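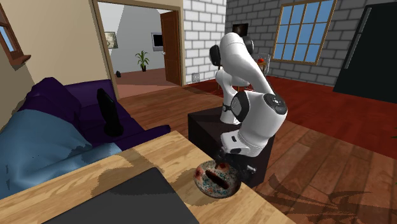 My niece turns six in November, and I have already bought her present, which tells you something about me. I am the aunt who shops early and then spends months worrying that I picked wrong. Last year it was a dollhouse. The year before that it was a wooden train that her brother took over by dinnertime. This year I went looking for a jigsaw puzzle and came home with three, plus a marble run I hadn't planned on, so I thought I'd write down what I learned while it's still fresh.

I should say first that I grew up in a puzzle house. My mother kept a card table set up in the corner all winter long, and you were allowed to stop and put in a piece on your way past but you were not allowed to sit down and take over. I still can't walk by a half-done puzzle without leaning in. So I have opinions about how the pieces ought to feel, and I'm a bit stubborn about them!

The little toy store in Wirnovport where I go is run by Moushumi Chowdhury, and she lets you open the sample boxes, bless her. I must have stood at that back shelf for the better part of an hour. She had a new line in from Skovum, a farm picture with big chunky pieces, and I liked it right away. The pieces are thick and they lift out of each other cleanly, without that awful thing where the top layer of paper peels up at the corner. There are 25 of them, so a six-year-old can finish it in one go before supper and feel pretty proud of herself. The duck is the best part. He has a very cross face.

The second one I picked up was a Kalniņš puzzle of a harbor at night, and that one (I'll admit it) is for me. It has 484 pieces and a great deal of dark blue water. I started it the same evening and I'm still at it. The fit is a little snug for my taste, so now and then I have to press a piece down with my thumb and then wonder if I've forced it into the wrong place, and twice I had. But the colors are lovely, and the box is a good sturdy one with a lid that stays on. I've had so many puzzle boxes split at the corners and end up held together with tape.

My friend Rokeya Navaratnam does the enormous ones. She has one going on her dining room floor right now with 2,963 pieces, an odd number if you ask me, and her family has been eating in the kitchen ever since she laid out the border. She sorts by shape first and color second. I could never! I sort by color, lose patience, and then just pick up whatever is nearest my hand. We've been friends a long time and we have never once finished a puzzle together without a small argument.

The third puzzle was a floor one with a jungle on it, and I'm sorry to say it's going back. The pieces slid all over my rug and wouldn't stay joined, and I could see tears coming from a mile off.

Now, the marble run. It's made by Kidov, and I bought it purely because there was one set up by the register and I couldn't stop dropping marbles down it. It comes with 15 marbles, a nice heavy size, and the tubes click together firmly enough that the tower doesn't lean. The instruction sheet is mostly pictures — good for a child who is only just reading, less good for her aunt, who put the spiral on upside down and had to take the whole top half apart again. There's a little bell you can add near the bottom, and I would think hard about that bell if you're giving this to somebody else's child. My brother would not thank me. I've taken it out and put it in my desk drawer, and she can have it when she comes to stay with me.

If you have small ones who still put things in their mouths, leave the marbles for later and go with the farm puzzle.

I've wrapped the farm one already in the yellow paper with the stars on it. The marble run is such an awkward box that I ran out of paper halfway around, so it's sitting in the hall closet under a coat until I get back to the store.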